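Service Robotics for Non-Engineers
Unit 6: Chores, Shop Floors and the Question of Readiness
Handout to accompany the lecture. Course leader: Leonie Gilchrist. Seminar tutor: Haris Jafri.

6.1 Purpose of this unit

Students are asked to form a view on whether machines can yet do ordinary chores, at home and on the shop floor, without a person standing by. The unit doesn't require any knowledge of programming. It does require care in the use of words such as "can", "works" and "solved", which are used loosely in sales material and in a good deal of press coverage.

The set reading is Chapter 4 of the course reader (Niazi, "What Counts as Finished?"). Please read it before the Monday seminar. The second half of the chapter, on washing up, may be skimmed.

6.2 Terms

Task: a piece of work with a start state and an end state that can both be checked.

Chore: a group of tasks that a person would describe with one verb, such as "cook" or "tidy". A chore usually contains several tasks that the person doesn't think of as separate.

Attempt: one run at a task, whether or not it ends well.

Intervention: any act by a person during an attempt, including moving an object a little closer to the machine.

Unattended: carried out with no intervention and with no person ready to make one.

6.3 The kitchen as a test

Cooking is often chosen for demonstrations. The objects are cheap, and the public knows what a good result looks like. The version used throughout this unit is kept deliberately small: an electric cooker, a plate, one item of food and a table.

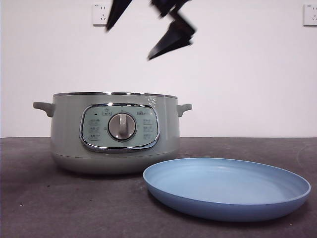

Figure 6.1. The work area with the cooker uncovered, the empty plate at the front and the gripper in motion above.

Even at this size, the chore divides into more tasks than most students expect. The lid must be lifted by its knob and put down where it will not roll or block the next movement. The food must be grasped, carried over the rim and released. The lid must then go back on squarely. If cooking is included, the dial must also be turned to the right setting, and at the end somebody or something must decide that the food is done.

The difficulty of these tasks is uneven. Carrying an item across a table is now fairly ordinary work for a laboratory arm. Seating a lid is harder, as a lid that is slightly tilted may look correct from one side. A glass lid adds to the trouble: many cameras that measure depth give poor readings on clear or shiny surfaces, and polished metal rims have a similar effect. Turning a dial calls for a firm grip and a controlled twist, and the machine must know when to stop.

Vegetables present a separate problem. No two have the same shape, and a grip that suits one may let the next slip or roll. A factory part can be described in advance by a drawing; a sweet potato can't.

6.4 How results are reported

The lecture compares two sets of results from the teaching exercise prepared by Apinya Chantharasri. Both concern the same task, placing a vegetable in a cooker and replacing the lid.

The first set gives 100 attempts with the cooker in a fixed position. The second gives 60 attempts with the cooker moved a short distance before each one. Students should note that the two sets don't measure the same ability, although each could be reported under the same heading. The seminar will ask what a buyer would need to be told in each case.

Three matters should be checked whenever a success rate is quoted. Find out who set out the objects, and how much they were allowed to vary. Find out whether interventions were counted as failures, left out of the record or not recorded at all. Lastly, find out what happened after a failed attempt. A machine which drops a vegetable and picks it up again is of far more use in a home than one which must be reset by hand, yet a simple success rate may treat the two alike. 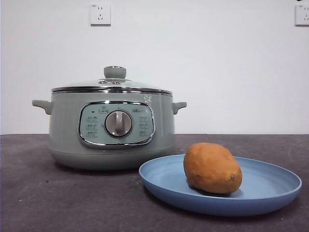
It follows that the end state has to be written down before testing begins. "Food in the cooker" and "food in the cooker with the lid seated" are different end states, and a machine may reach the first regularly while seldom reaching the second. Where an end state can't be judged from one camera view, a second view or a check by hand should be part of the method.

6.5 The shop floor

Shop floors are commonly thought to be easier than homes, and in several respects they are. Lighting is steady, objects repeat, and the layout can be altered to suit the machine. The case study in the reader follows Paracha, a packer of kitchen goods, which tried a Gridero arm on one line for putting lids on pots before boxing. The trial covered 412 pots. The arm managed the plain metal lids well but needed help with the glass ones, and the firm kept a member of staff at the station throughout.

Humaira Virk's commentary on the case argues that the trial should be judged by the hours of staff time it released. By that measure the gain was small. Students may disagree, but should give grounds.

6.6 Position taken in this course

Single tasks within a chore can be done by machine under arranged conditions. Whole chores, in a home that has not been arranged, can't yet be relied upon unattended. Students are free to argue against this position in the assessed essay.

6.7 Preparation for the seminar

Choose one chore carried out in your own home or workplace. List its tasks, with a start state and an end state for each. Mark the task you consider hardest for a machine and be ready to speak about it for two minutes.

Bring a printed copy of your list. The seminar begins 30 minutes after the lecture ends, in the same room.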